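Sat 30 March: open day at Stundia

I went to the Stundia open day with Callum Laing and Sheena Ogilvie from our makers' group. We had signed up in February and were put in the second group of the morning, 18 visitors in all. The building is at the back of the Idley industrial park, past the tile warehouse. Parking is free but the sign for the entrance is small, and we drove past it once.

Coffee was in the front hall. Lorna Baird gave a short talk there before we went in. Stundia collects recordings of people doing ordinary household jobs, and the recordings are used to train robot arms. The company has been in this building 22 months. Before that it shared space with Gunn, the firm that makes its carts and stands.

## The work room

The work room is white and bright, with pipes and ducts showing along the ceiling. People work at white tables and carry the grippers in their hands. A gripper has two padded black fingers, and the person holding it opens and closes them. The microwave station was the one we watched longest. The task there is simple on paper: open the door, put something in, close it, then do the reverse. Each go is one recording. Operators wear a small camera on the head as well, so there is a view from the person and a view from the tool.

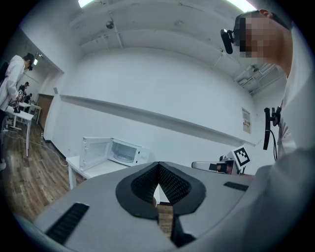 Why do people hold the grippers when the goal is a robot that works by itself? A person can do the task well on the first day, and carrying a gripper from one station to the next takes no setup. Lorna said a recording made by hand can be used later for an arm that has the same kind of fingers. A robot arm driven by remote control is slower, and it has to be moved and bolted down each time the task changes.

Callum asked about the black and white squares on the blocks next to the grippers. They are markers. Software finds them in the video and works out where the gripper is and which way it is turned. He also wanted to know what happens if a hand covers one. The answer was that short gaps can be filled in, and long gaps mean the recording is thrown out.

The wall chart in the hallway gave the totals for the kitchen tasks: 3,588 recordings made, 3,518 kept. I had expected more to be lost. Eilidh Jardine, who runs the checking desk, said most of the rejects come from the first week of a new operator.

## Refrigerator station

The mini refrigerator stands on the floor, so the operator works over it from above. Both hands are in use, one gripper in each, and the two sets of fingers have to share a small opening without knocking together. Sheena thought this looked harder than the microwave and I agree with her. Eilidh told us operators change stations often, mainly for their backs.
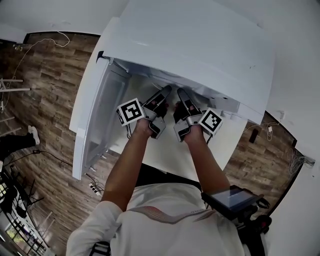 *Two grippers in the mini refrigerator, door open to the left.*

After that we had a turn ourselves, on a practice table in a side room. The job was to move plastic cups from one tray to another. The grippers are heavier than I thought they would be. My first cup went on the floor. Callum did fine. The hard part is judging depth when your own fingers are so far behind the tips.

## Questions at the end

Morag MacKinnon took questions back in the front hall. A man from Plirnuten asked if the recordings are sold. Some are licensed and some stay in the building, and she would not say which. Another visitor asked about faces. Morag said they are blurred before anything leaves the room.

We were out by noon. Lunch was at the bakery across from the bus stop, which closes early on Saturdays. Lorna said another open day is planned once the laundry station is ready, and you can leave your email at the front desk to hear about it. Wear flat shoes if you go, as you are on your feet the whole time.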